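Plendton household and shop-floor trial
Progress report to the Fraser fund, period ending January

Money spent so far is within plan. Results are behind it, and we would rather say so early.

Shelf restocking. Cluvine managed 50 of 80 boxes placed without help. Most of the misses were soft packs, which it squeezed or dropped. A new hire on the same shelves needed no help after the first morning.

Laundry. Towels are fine if they start out flat. Shirts are still folded by our staff once the cameras are off, and we have asked Plaltora to stop calling this task "complete" in its updates.

Errands. This is the chore we were keenest on: carrying a small parcel between buildings by the park path. Driving along an open path is the easy part. Doors, curbs and handing the thing over at the far end all still need a person, and so does meeting people coming the other way. We can't yet tell you how it copes on a busy day.

Costs. The spare wheel set came to 2000 dollars, paid from the repairs line. We don't expect another this year.

Next period. We plan to drop shirts, keep the shelves, and run the path errand for 3 more weeks before deciding whether it deserves any further money. Our own view at present is that it doesn't.

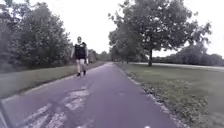
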